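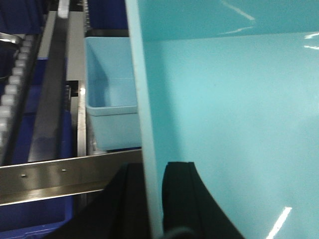 Corporate Governance, Week 8
Who watches the board, and who pays them to watch

Before class: read the Skodgate case (both parts, including the appendix with the share classes, which is where the trouble is). Bring a calculator or a phone that behaves like one.

1. Where we left off

Last week we looked at why shareholders hire managers to run companies for them and then spend the next several decades worrying about it. The standard answer to the worry is a board of directors. The board is elected by shareholders, meets a handful of times a year, eats a decent lunch, and is supposed to fire the chief executive when necessary.

The theory has one soft spot. In many companies the directors are nominated by people who owe their own seats to the chief executive. You may vote for the candidate on the ballot, or you may decline to. Under plurality voting with no rival slate, a director who owns a single share can vote for herself and win with the whole rest of the register sulking at home. Under majority voting she has to get more votes for than against, and if she fails she usually offers to resign. The board then considers the offer. Boards have been known to consider such offers for a long time and find them unpersuasive.

2. Independence

An independent director has no material tie to the company beyond the seat itself. Rules differ by exchange, but the usual disqualifiers are recent employment, close family ties to executives, and large consulting or supply contracts.

What the rules don't catch: shared golf, shared alma maters, shared ski houses, and plain gratitude. Keep this in mind when a paper finds that "independence" has little effect on performance. The thing measured may be a box on a form.

3. Staggered boards

With a staggered (or classified) board, only a fraction of the seats come up each year, commonly a third. A hostile bidder therefore has to win two annual meetings to get a majority.

For: directors can plan past the next quarter, and there's some continuity.
Against: it's very comfortable in there.

4. Dual-class shares, with arithmetic

Take a company, Dindlow, with 200 million shares. The founders hold 35 million Class B shares with 10 votes each. The public holds the other 165 million, Class A, with one vote each.

Founder votes: 35 x 10 = 350 million
Public votes: 165 million
Total votes: 515 million
Founder share of votes: 350 / 515 = 68 percent
Founder share of equity: 35 / 200 = 17.5 percent

(Both classes have the same claim on dividends. If they don't, the second percentage changes, and so does your grade.)

The gap between those two percentages is called the wedge. When the founders spend a dollar of Dindlow's money on something they enjoy, they bear 17.5 cents of it. A corporate jet looks quite affordable at that price.

Students always ask why anyone buys the Class A. Two answers from the discussion last year: the price already reflects the discount, or the buyers think the founders are geniuses. These can both be true until September, when the Dindlow founders announce the film studio. We'll come back to it.

Sunset clauses convert Class B into Class A after a set period or when the founder leaves. Read the fine print on "leaves."

5. Group exercise: Notari and Lo

Notari makes an offer for Lo at a premium. Lo's board has a staggered structure, a poison pill, and a chief executive whose contract pays out handsomely on a change of control.

a. Which of these three features makes a deal less likely? Which makes it more likely?
b. You hold Lo shares through an index fund. Who casts your vote, and what do they get for doing it well?
c. Lo's board says the offer "undervalues the long-term prospects of the business." Write down what evidence would persuade you. Then write down what evidence the board would have to produce by law. Compare lengths.

One page per group, typed, handed in Tuesday at the start of class. Slides aren't a page.

6. Terms to know

Proxy contest, plurality voting, majority voting, classified board, poison pill, wedge, sunset clause, golden parachute. The last one will be on the midterm, and "a gold parachute" will again not receive partial credit.

Next week: executive pay, and why everyone's chief executive is above the median.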